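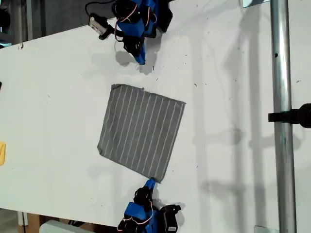 Sincronizar los dos brazos en Lirnow

Antes de grabar demostraciones hay que poner los dos brazos en el mismo reloj. Sin este paso la política aprende con retraso y después es difícil encontrar el error.

1. Abra Lirnow y cargue el perfil "Eneo". Los dos brazos deben salir en la lista de dispositivos.
2. Ponga el periodo de control en 200 Hz para ambos.
3. Ejecute la prueba de latencia con 3.000 muestras.
4. Copie el desfase en el campo offset_b - en mi caso fueron 223 microsegundos.
5. Guarde y reinicie el nodo.

Para comprobarlo, repita la prueba con un objeto rígido.
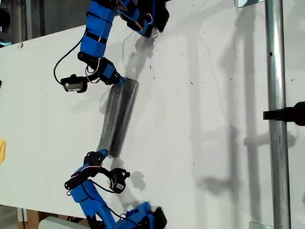 Los dos dedos con el tubo gris entre las puntas.

Si el desfase cambia después de reiniciar, mire primero la versión del driver. Gracias a Hülya Baysal por esta corrección.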